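FOR IMMEDIATE RELEASE
July 26, 2021

Karnmont Opens Repair Bench for Vintage Lighting, Starting With Sconces and Small Chandeliers

Rewiring, replating and missing parts now handled under one roof. Walk-ins welcome most mornings.

Karnmont, the vintage lighting shop on Zurnatitz Street, has opened a full repair bench at the back of its showroom. Customers can now bring in old ceiling lights, sconces, table lamps and pendants and have them rewired, cleaned and put back in working order without shipping anything out of town.

The bench has been running quietly since June for a handful of regulars. It opens to everyone this week.

"People kept coming in with a box. A box with a lamp in it, in pieces, from their aunt," said owner Sayaka Sakamoto. "We sold them a shade and sent them home with the same box. It bothered me."

What the bench does: new wiring and sockets. Stripping of bad paint. Polishing, or leaving the old finish alone if that's what the owner wants – and Sakamoto will usually argue for leaving it alone. Glass matching from the shop's own stock, which now runs to 819 loose shades, globes and diffusers, most of them bought from the Nadar hardware store when it closed its upstairs rooms. Enameled metal shades can be touched up but not re-enameled. Not yet anyway.

What it doesn't do: fluorescent ballasts, neon, anything with a motor. Ceiling fans have to go elsewhere.

Leading the work is Renji Oshima, who spent 12 years restoring lamps for dealers before joining the shop. He does the metal and the wiring. Saranya Devadiga handles glass and finishes and keeps the parts drawers, and she is the person to ask for if you are hunting for one odd finial or a canopy in a size that isn't made any more.

"Bring every piece, even the broken ones," Devadiga said. "A bent arm I can trace. A missing arm I have to guess at. Please dont throw out the screws."

Each item is tagged at the counter, photographed, and gets a written estimate before any work begins. Estimates are free for table lamps and single sconces. Chandeliers and anything with more than 5 lights carry an estimate fee of $40, taken off the final bill if the work goes ahead.

Turnaround depends on parts. A simple rewire can often be done while the owner waits for the next appointment slot. Replating takes longer, goes out in batches, and the shop will say so up front. 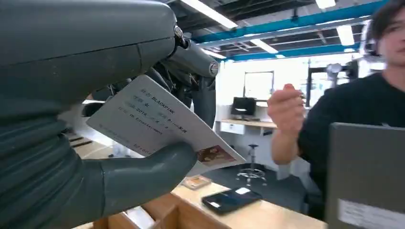

A card with rows of small print, held in a gray gripper.

The first finished pieces are on view in the front window now. Among them is a pair of brass wall lights from a dining room in the Ruvau district, painted over at least twice, stripped by Oshima down to a soft brown surface he then refused to polish. Also a milk glass pendant with a replacement fitter ring. Also a tall floor lamp with a marble base, lent by its owner, retired architect Sadao Uchida, who had kept it unplugged in a hallway for most of his working life.

"I always ment to fix it," Uchida said. "I like it better on. It is a reading lamp and I had been using it to hang a hat."

The lamp is on loan and not for sale. Staff would like this mentioned.

Karnmont will also give evening sessions on living with old lighting. Interior designer Rin Tsuchiya leads the first one, on hanging heights and scale: how low a pendant can go over a table, why a small fixture gets lost in a tall stairwell, when two matching sconces look better than one big ceiling light. She'll bring sample shades in linen, parchment and pleated silk and people can try them on lamps from the floor.

"Most rooms have one light in the middle and it's too bright," said Tsuchiya. "Put three lamps down low, warm bulbs, and switch the big one off. Costs very little. Then if you still want the chandelier, fine, get the chandelier. On a dimmer."

A second session, with Oshima, covers what to look for when buying at estate sales. Brittle cord, cracked sockets, swapped parts, new holes drilled in old brass. Attendees may bring one item each for a quick look. No wiring will be taught and no live work done at either evening.

Sessions are free but space is limited, sign up at the counter. Dates will be posted in the window.

Also new in the showroom: a rack of cloth-covered cord by the yard in brown, gold, black and dark green, plus in-line switches, plain brass canopies and chain. Shades by order in any of the fabrics on the sample wall. Shoppers outfitting a foyer or a powder room will find the smaller flush mounts moved to the left of the door, where there's finally room to see them lit.

Prices on restored fixtures haven't changed with the new bench. Anything bought from the floor is already rewired and tested, and the shop will adjust chain or stem length before it leaves, no charge.

Visiting
The bench counter is open during regular showroom hours. Drop-offs in the morning are best, Oshima is usually on the wiring after lunch and can't always come up front. Parking behind the building, enter from the alley. Large chandeliers: call first, so somebody can help you carry it in. Wrap glass seperately and take the bulbs out.

About Karnmont
Karnmont buys, restores and sells residential lighting, with a focus on mid-century and earlier pieces. The showroom carries ceiling fixtures, wall lights, lamps, shades and parts, and works with homeowners, decorators and stagers. The shop buys single fixtures and whole-house lots.

Media contact
Sayaka Sakamoto, Karnmont, Zurnatitz Street. Photos of the window pieces and interviews with Oshima or Devadiga on request. Please ask for Sayaka at the front counter or leave a message with the showroom.

###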